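Is an old office PC worth opening up?
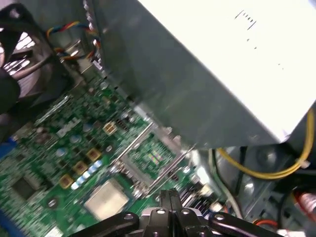 The power supply and the Dell motherboard, with the case open.

Regula Egger has heard the promise before: buy a used office PC, swap a part or two, get years out of it. She doesn't quite buy it. "People say it's easy - then they meet the power supply," she says at her bench in Wastcombe. Of the 17 machines she took in last January, she sold six. And the savings? "Ask me what I charge for my time." She hasn't worked that out yet.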